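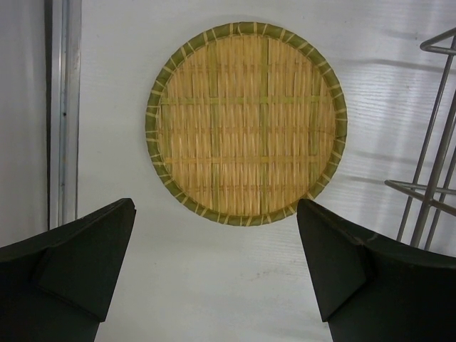
Svend Bech

Notes pour mon intervention, version longue. Je laisse tout, y compris ce que je sauterai sûrement si on démarre en retard (et on démarrera en retard).

Bonjour à tous. Je vends des terres depuis assez longtemps pour avoir connu les plans de cadastre qu'on dépliait sur le capot de la voiture, avec une pierre à chaque coin. Aujourd'hui je voudrais vous parler d'une seule chose, le chemin d'accès. Je sais, ce n'est pas très excitant, on préfère tous parler du prix à l'hectare. Mais la vente la plus pénible de ma carrière, c'est un chemin qui l'a fait capoter, et j'y pense encore quand je prends un mandat.

(Ralentir ici. La dernière fois j'ai parlé trop vite pendant tout le début.)

Le domaine s'appelait Nanier. 193 hectares d'un seul tenant, des prés, un beau bois de chênes au fond, une vieille bergerie avec encore son toit. Le vendeur était pressé, l'acheteur était amoureux -- et quand un acheteur est amoureux, il ne pose plus de questions, il choisit déjà la couleur des volets. On entrait par un joli chemin empierré qui longeait la ferme voisine, Haugland. Tout le monde passait par là, le facteur, les chasseurs, le camion de bois. Moi aussi, j'y suis passé à chaque visite, sans me demander une seule fois à qui il appartenait.

Eh bien il appartenait à Haugland. En entier, des deux côtés, fossé compris. Le grand-père de Nanier et le grand-père de Haugland s'étaient mis d'accord à l'oral, et ça tenait depuis. Sauf qu'une tolérance, ça ne se vend pas avec la terre. Le notaire l'a vu, il a posé la question, et le voisin, qui jusque-là nous faisait un signe de la main depuis son tracteur, a pris un avocat.

(Laisser les gens réagir, en général il y en a un dans la salle à qui c'est arrivé.)

Alors oui, il y a la règle de l'enclave. Si votre terrain n'a aucune issue sur la voie publique, ou une issue insuffisante, vous pouvez réclamer un passage chez le voisin, contre une indemnité. Les vendeurs adorent cette règle, ils me la récitent au téléphone avant même que j'aie ouvert le dossier ! Le souci, c'est que Nanier n'était pas enclavé. Il y avait une autre sortie, par le bas, sur un chemin rural que plus personne n'empruntait, avec des ronces à hauteur d'épaule et un passage de ruisseau assez vilain. Ce n'est pas parce qu'un accès est incommode qu'on a droit à celui d'à côté, et là-dessus je vous conseille vivement de laisser parler le notaire avant vous.

On a donc perdu l'acheteur. Il a pris une propriété du côté de Bokmont, plus petite, plus chère, avec une route goudronnée jusqu'au portail. Je ne lui en veux pas du tout, j'aurais fait pareil.

Ce que je fais depuis, je vous le donne en vrac.

D'abord je demande l'acte, et pas seulement le dernier. Les servitudes se cachent volontiers dans un acte d'il y a deux ou trois générations, au détour d'un partage entre frères, et les copies suivantes se contentent d'une formule du genre « telles qu'elles existent ». Si vous lisez cette formule, remontez. C'est long, c'est poussiéreux, et moi j'aime bien ça, mais je comprends qu'on n'aime pas.

Ensuite je regarde de près le statut du chemin. Voie communale, chemin rural, chemin d'exploitation, chemin privé tout court, les gens du coin disent « le chemin » et puis voilà. Or sur le terrain ils se ressemblent tous, deux ornières et de l'herbe au milieu. Un passage en mairie avec le plan sous le bras règle souvent la question en une matinée. Demandez qui entretient, aussi. Sur un chemin rural, ne promettez jamais à l'acheteur que la commune viendra boucher les trous.

Et puis la largeur ! J'insiste, parce que je me suis fait avoir là aussi. Une servitude « à pied et avec bestiaux », c'est charmant à lire, ça sent le siècle dernier, mais essayez d'y faire passer un grumier. Pour une parcelle boisée, si le bois ne peut pas sortir, vous vendez un décor. Sølve Lundgren, avec qui j'ai travaillé chez Prodmont, avait pris l'habitude de faire la visite en utilitaire et pas en voiture, et de noter chaque endroit où il serrait les dents. J'ai repris sa méthode. Je note aussi les virages, les branches basses et l'état des ponceaux, et je repasse après la pluie quand je peux.

(Si on me demande pour les réseaux : un droit de passage n'emporte pas forcément le droit d'enterrer une canalisation ou une ligne. Vérifier le texte de la servitude. Ne pas improviser, renvoyer au notaire.)

Je vais voir le voisin, évidemment. Tôt, avant la première visite, et avec l'accord du vendeur. Je ne viens pas négocier, je viens boire un café et écouter. On apprend des choses incroyables dans une cuisine de ferme, par exemple que la barrière du haut a été déplacée, ou que le vendeur et lui ne se parlent plus depuis une histoire de clôture. À Haugland, si j'étais allé frapper en juin au lieu d'attendre l'avocat, je crois qu'on aurait signé une servitude en bonne et due forme contre la réfection de 5 mètres de mur. Je le crois, je n'en aurai jamais la preuve. Mais le mur, il m'en a parlé plus tard, et il y tenait, à son mur.

Dernier point, l'annonce. On écrit tous « accès facile », c'est un réflexe. Moi je ne l'écris plus. Je mets le statut du chemin, sa longueur quand je l'ai mesurée, et ce qui peut y rouler. C'est moins joli, j'ai un peu moins d'appels, et ceux qui appellent viennent avec de bonnes bottes. Les autres, je leur propose des maisons de bourg.

Pour ceux qui se demandent, Nanier a fini par se vendre. Le vendeur a fait rouvrir le chemin du bas, débroussaillage, buse neuve au ruisseau, de la pierre dans les creux, et un éleveur a tout repris, bergerie comprise. Il passe par en bas et il en est content, ça débouche plus près de ses autres prés. Le chemin de Haugland a maintenant une chaîne.

(Questions. Garder l'acte photocopié sous la main pour montrer la fameuse formule, il est dans la pochette verte. Rendre le micro et remercier pour l'invitation.)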